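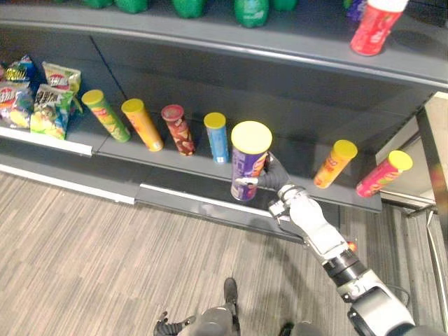 Coralie Kerslake asks every new person the same thing on the first morning: which side of a packet is the customer going to see? It is a good question for this job, and we would like to hear how you answer it.

Shelf and Stock Assistant (part-time), Mendisero, Flestport

Mendisero is looking for a shelf and stock assistant for our practice shop in Flestport. The shop is small. We use it to try out how snacks and drinks should stand on the shelf, before the plan goes to the stores in Kesport and elsewhere. The work is quiet and repeats itself a lot, and it suits a person who likes when things stand straight.

What you will do

You will fill and tidy the shelves according to a printed plan. Most of the goods are crisps in bags, crisps in tubes and soft drinks in plastic bottles. The tubes stand upright with the name to the front. The bags are more difficult, as they slide over each other and a pile that was nice at nine o'clock can look very poor at eleven. You will bring them back in order several times in one shift.

You will also sort what comes back from the shelves. For this we have a steel table, and every item which is open, empty or in the wrong place goes there first. From the table it goes back to the shelf, into recycling or into the box for returns.

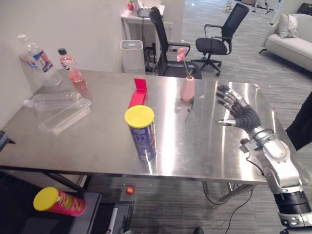 Could I do the sorting only, and leave the shelves to somebody else? Fouad Erraji wrote this to us after the last advertisement, and we think other people may wonder the same. The answer is no, I am sorry. Both parts belong to one job, and you change between them during the shift. We can be flexible with the order - if you prefer to begin at the table, please say so to Ye-rin Geum, who makes the rota.

Please wipe the table with a soft cloth only. We write it already here because it was forgotten many times.

Hours and place

The shifts begin at 8.30 in the morning and last six hours, with a paid break. You would work three shifts in a week. The first month is a trial month for both sides. We would like you to begin in January, but a later start is possible for the right person.

The shop is at Unit 1206, Ekinci Yard, Flestport. The bus from Kesport takes around 40 minutes and stops by the gate. 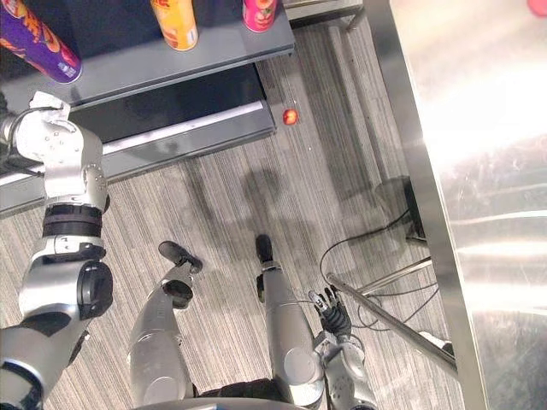 Cans on the shelf unit, with the steel table to the right.

What we ask from you

You can read a shelf plan, or you are willing to learn it. You can bend and kneel, because the low shelves need the same care as the high ones. You can lift a full case of drinks. Experience in a shop is welcome but we do not require it. Your English does not have to be perfect - mine is also not.

Please wear closed shoes. Gloves and an apron you get from us.

How to apply

Send a short letter and your CV to Jade Perron at the Mendisero office, with the reference 2650 in the subject line. Write in the letter which days you cannot work. We invite people to visit the shop for one hour before any decision is made, and the travel from Kesport is paid back if you keep the ticket.

Questions about pay and contract go to Leopold Wallner at the same office, in the afternoon please, after two o'clock.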